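Last touched August 2, 2019. If you've got a copy older than that, please bin it, the `lying` column was a mess.

# Irulo: cups on tables

Irulo is a plain list of cups left out on tables, and how each one was sitting when I got to it. Upright, upside down or on its side, what it's made of (if I could tell), what colour, and what sort of cloth was under it. I started it in Kaijage because I wanted to settle an argument with Gleice Honorato over whether people put cups down the right way up when they've finished with them. She says yes. We're still arguing, but the list got rather long in the meantime!

There are 1,767 rows now, one cup per row, from 41 tables.

## What's in a row

| column | what goes in it |
|---|---|
| `table` | my number for the table |
| `cup_colour` | outside first, then inside if it's different |
| `material` | paper, plastic, metal, china, or `unsure` |
| `lying` | `up`, `down` or `side` |
| `mouth` | which way the open end faces, only for `side` |
| `cloth` | pattern in everyday words |
| `notes` | anything else, mostly me rambling |

`down` means standing on its rim with the base in the air. I know, I know - Chepkoech Kashindye read it as "fallen down" for the whole of July and I had to go back through her rows one by one. If it's fallen over, it's `side`.

Left and right in `mouth` are from wherever you're standing when you write the row. Pick one spot by the table and stay there, otherwise the same cup will face two ways and I'll be cross.
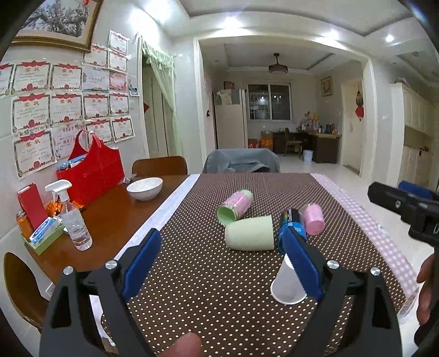
Colours are the other thing people ask me about. I write them the way I'd say them out loud, so you'll find "pale green" and "light green" and they may well be the same green. Pink is even worse. Where the inside doesn't match the outside, it goes in as `pink / light green`, with spaces either side of the slash (the sorting script, Zellia, falls over without them).

Paper cups get a row like anything else. Gleice wanted them left out as they don't live in a cupboard, but they do get put on tables, and they tip over if you so much as breathe on them.

## Cloths

Write what you see: `brown, white polka dots`, `pink and white gingham`, `bare wood`. If a table has two cloths, put the one the cup is touching. Don't bother with edges and overlaps unless the cup is sitting right across one.
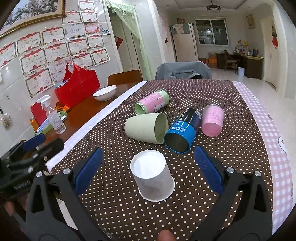

*Paper cup `down` on brown with white polka dots, the other cups all `side`. Pale green one: mouth right.*

Bowls, baskets and bottles on the same table don't get rows. I did try adding bowls, gave up after 38 of them and moved the lot into `stevell.csv` (Stevell being the folder for things I can't bring myself to delete). Help yourself, but I don't check it.

## Known muddles

- 4 rows have no `table` number. I've lost the bit of paper.
- `material` is a guess from looking. Shiny plastic fools me.
- Writing on a cup goes in `notes`, in capitals if the cup has it in capitals. Leave it out if you can't read it.
- Early rows have `mouth` filled in for upright cups as "ceiling". I thought that was funny at the time.

## Adding rows

Send them to me or Chepkoech as a plain CSV with the same columns in the same order. Please write the row before you tidy up. I've washed and put away more good rows than I'd like to admit.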